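4장 셀 설치 후 점검과 케이블 정리

이 장은 Stevus 양팔 작업 셀의 설치를 마친 뒤 처음 전원을 넣기 전까지의 점검과, 이후 정기적으로 하는 케이블 및 그리퍼 관리 방법을 다룹니다. 프레임 조립과 벽면 패널 부착은 3장을 먼저 끝내야 합니다. 담당: Nurgate 설비지원팀 Meenakshi Nair. 개정일: 6월 9일.

4.1 준비물

육각 렌치 세트, 폭이 좁은 흰색 케이블 타이, 니퍼, 마른 천, 부드러운 솔, 네임펜. 토크 드라이버가 있으면 장착판 볼트를 조일 때 사용합니다.

주의: 4.2와 4.3의 모든 작업은 주 전원을 내리고 전원 플러그를 뽑은 상태에서 합니다. 팔은 전원이 꺼지면 스스로 자세를 유지하지 못할 수 있습니다. 전원을 내리기 전에 두 팔을 대기 자세로 보내고, 한 사람이 팔꿈치 관절 아래를 받쳐 주십시오.

4.2 팔 장착부 점검

1. 앞쪽 알루미늄 레일 위의 검은색 장착판이 레일과 나란한지 확인합니다. 판과 레일 사이에 틈이 보이면 볼트를 모두 풀고 다시 앉힙니다.
2. 볼트는 대각선 순서로 조입니다. 한 번에 끝까지 조이지 말고 두 번에 나누어 조입니다.
3. 베이스를 손으로 잡고 앞뒤로 가볍게 흔듭니다. 움직임이 느껴지면 2번을 반복합니다.
4. 조임이 끝난 볼트 머리에는 네임펜으로 선을 그어 둡니다. 다음 점검 때 선이 어긋난 볼트만 다시 조이면 됩니다.

4.3 케이블 정리

1. 손목에서 나온 케이블 관을 팔 윗면을 따라 베이스 쪽으로 보냅니다.
2. 링크의 곧은 구간에만 케이블 타이를 겁니다. 관절 위에는 걸지 않습니다.
3. 손목과 팔꿈치 위로는 관이 둥글게 넘어가도록 여유를 둡니다. 관절을 끝까지 굽혔을 때 관이 팽팽해지면 여유가 부족한 것입니다.
4. 타이 끝은 니퍼로 바짝 자릅니다. 남은 끝이 반대쪽 팔의 케이블에 걸린 사례가 있습니다.
5. 레일 아래로 내려가는 전원선은 커넥터를 끝까지 밀어 넣고, 가볍게 당겨 빠지지 않는지 확인합니다.

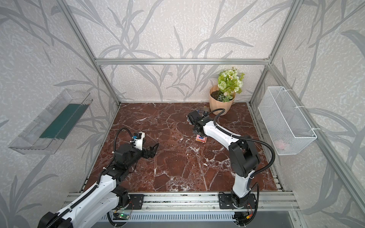 6. 두 팔을 손으로 천천히 움직여 작업면 중앙까지 보내 봅니다. 관이 벽면 바구니나 화분에 닿으면 경로를 다시 잡습니다. 화분을 옮겨서 해결하지 마십시오. 배경 물체의 위치는 Stedside 배치표에 기록되어 있으며, 바꾸려면 배치표도 함께 고쳐야 합니다.

참고: Moriarty 규격의 구형 관은 굵기가 달라 기본 타이로 고정되지 않습니다. 지난 2월 이전에 출고된 셀은 부품 번호 2046으로 신형 관을 주문하십시오.

4.4 전원 투입

1. 작업면 위의 공구와 잘린 타이 조각을 모두 치웁니다. 레일과 상판이 만나는 앞쪽 가장자리에 부스러기가 잘 모이므로 솔로 쓸어 냅니다.
2. 플러그를 꽂고 주 전원을 올립니다.
3. 레일 아래 기판의 표시등이 켜지는지 봅니다. 13초가 지나도 켜지지 않으면 전원을 내리고 커넥터를 다시 확인합니다.
4. 왼팔, 오른팔 순으로 원점 복귀를 실행합니다. 동시에 실행하지 않습니다.

주의: 원점 복귀 중에는 셀 안에 손을 넣지 마십시오. 비상 정지 버튼은 손이 닿는 곳에 둡니다.

4.5 그리퍼 동작 확인

1. 시험용 블록을 작업면 가운데에 흩어 놓습니다. 크기와 색이 다른 블록을 섞고, 눕힌 것과 세운 것을 모두 둡니다.
2. 저속 모드에서 한쪽 그리퍼를 열고 블록 옆으로 내립니다. 손가락 끝이 상판에 닿기 직전에 멈춰야 합니다. 닿으면 높이 보정값을 다시 입력합니다.
3. 블록을 집어 조금 들어 올린 뒤 같은 자리에 내려놓습니다. 블록이 손가락 사이에서 돌아가면 손가락 안쪽 면을 마른 천으로 닦고 다시 시도합니다.
4. 다른 쪽 팔로 2번과 3번을 반복합니다. 각 팔에서 3회 연속 성공하면 합격입니다.

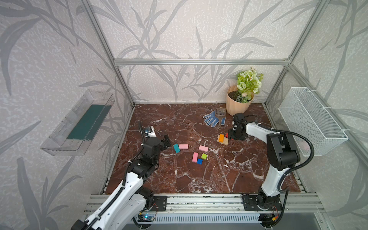
그림 4-2. 시험용 블록과 두 팔의 그리퍼

참고: 블록이 서로 붙어 있으면 그리퍼가 옆 블록을 밀 수 있습니다. 첫 시험은 따로 떨어진 블록으로 하고, 모여 있는 블록은 그다음에 시도하십시오.

4.6 정기 관리

매일: 상판 닦기, 케이블 관이 꼬이지 않았는지 확인.
2주마다: 볼트 표시선 확인, 끊어지거나 늘어난 타이 교체, 레일 아래 통풍 패널의 먼지 제거.
상판은 마른 천으로만 닦습니다. 세정제가 필요하면 천에 묻혀서 쓰고 셀 안에 직접 뿌리지 않습니다.

이상이 있으면 점검표에 팔의 좌우와 관절 번호를 적어 설비지원팀에 보내 주십시오. 오류 코드 목록은 부록 B에 있습니다.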